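Notes from the Obituary Desk

Spring is our busy season at the Drimomness newsletter, and by March the inbox had filled with drafts from families who had never written a death notice before and hoped never to write another. Most were fine. A few ran longer than the life of Aguirre, our founder, whose own notice came to two lines because he wrote it himself and was charging by the word at the time.

Please remember that the printed page allows 24 lines. We can stretch a little for a large family, but we can't stretch for the full story of the boat. Put the boat on the online page, where there is room for it and where, going by past experience, the other side of the family will add their version underneath.

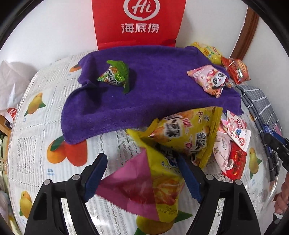

Survivors cause more trouble than anything else. The usual order is spouse, children, grandchildren, siblings, and then whoever phones us to complain. Partners go in brackets after the name. Former partners go in if everyone agrees, so they mostly don't go in. Pets are welcome, one line only, and we'd ask you to pick a favorite - the cats of Mastance Road took up half of February.

Check the spelling with someone who wasn't up all night. We do read every notice before it goes to the printer, but we have no way of knowing that Uncle Terence was a Terrance, and he isn't around to mention it. Corrections run free in the next issue, under the recipe.

You don't have to say "passed peacefully." You may say "died." Several readers have told us they'd prefer it, and one has asked for "finally left the meeting," which we are holding on file until needed. 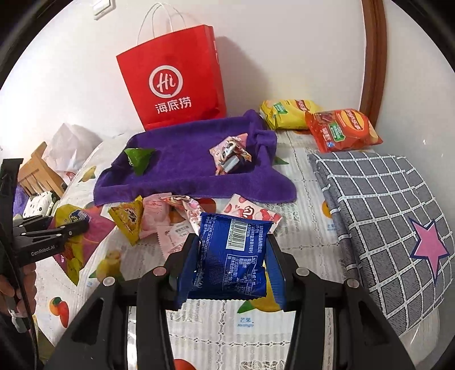
DEADLINES AND FEES

Notices are due by 7 p.m. on the 20th of the month before publication. The first 2 lines of a memorial verse are free, and after that we charge by the line, a policy that has done wonders for the verse. Service details for the Nerkitz chapel should include the door you want people to use, as the side one sticks. Send text in the body of the email, please, and give us a phone number where somebody will pick up.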